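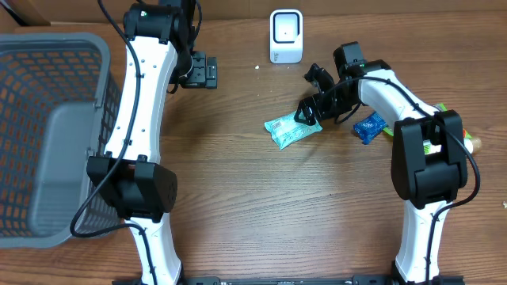 Grey basket at the left end of the table, Stundham workroom.

The laundry table – a small gallery

Posted Tuesday, April 30, 2019

Welcome to this page. It has only one picture for now, and I hope to add more when the other corners of the room are in order. The subject is the table where our household clothes are sorted and folded, and the big grey basket which lives at its left end.

We moved to Stundham in February and for the first weeks the clean washing travelled from chair to chair. I did not like it. Then we cleared the long wall in the workroom, and now the table has its permanent place, with the brown panelling behind it. I was afraid that brown wood against brown panelling would look heavy, but I have become fond of the colour. The grain runs along the table from side to side, and it is pleasant to smooth a shirt in the same direction.

About the basket

The basket is plastic, with a thick rounded rim that is kind to the hands. The walls are pierced with rows of small openings, so you can see the wood through them. The floor inside is a solid panel with rounded corners. I prefer this to a floor with holes, where small socks and buttons like to hide. In the picture it is empty, and I must admit this is my favourite condition for a basket.

I compared it with two others before I decided. The one from Coreck was a nice shape but too deep for my arms. The one from Purves had a cloth lining, which needed washing itself, and that seemed to me a strange arrangement. Grey was not my first choice of colour either, but it goes well with the table and does not show every bit of lint.

How we use the table

Dark clothes are folded first, then towels, then everything that belongs to the children. Each pile goes back into the basket with the heaviest things at the bottom. Bed sheets we fold on the floor of the next room, as they need more space than any table can offer. If you have a good method for fitted sheets, please write to me – I have tried 5 of them and my sheets still look like cabbages.

For cleaning the wood I use a soft cloth, a little water and a drop of dish soap, and I dry it straight away. Once a year it gets oil from a tin of Pleltia, put on thinly and left overnight. The smell stays for a day or so, and we keep the window open.

Next on this page

The ironing corner and the shelf for the mending box. The shelf is 800 mm long and still needs one more coat of paint, so please be patient with me.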